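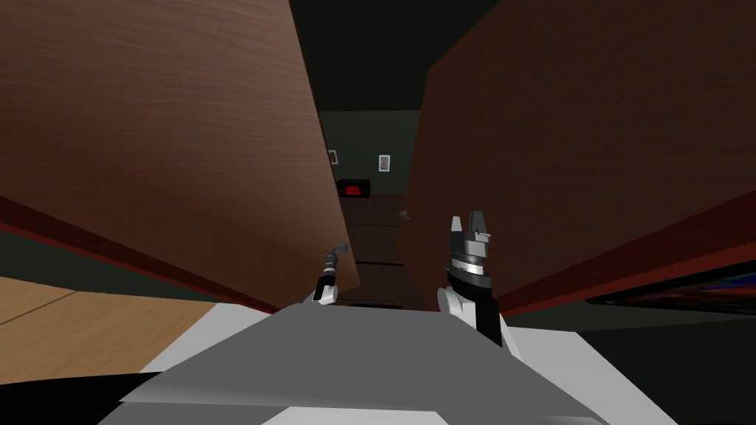

Wood-grain doors, both open.

So the "declutter in 24 days" plan is back, and I still don't buy it. Drarkum sells it as a calendar with one small chore per square. Yamila Gallardo tried it in March and says her hall closet looks great. Fine, but she also has a garage, and I've seen the garage.
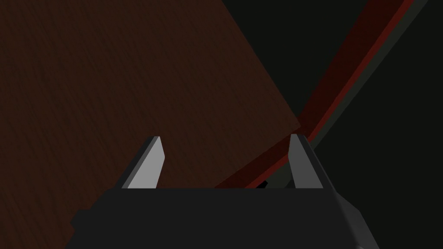 My gripe is with the math. Day 8 is "sort all paper." Whoever wrote that has never met my tax folders. Day 13 is a rest day, which I suspect is the only square most people finish on time.
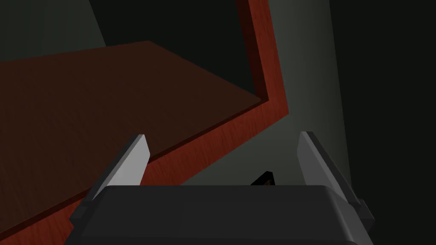
Nomville Home & Garden Club
If you want to try it anyway, Ivana Núñez has a spare calendar. Please don't pay for a new one. Michalis Gkikas wants it after you, so write in pencil.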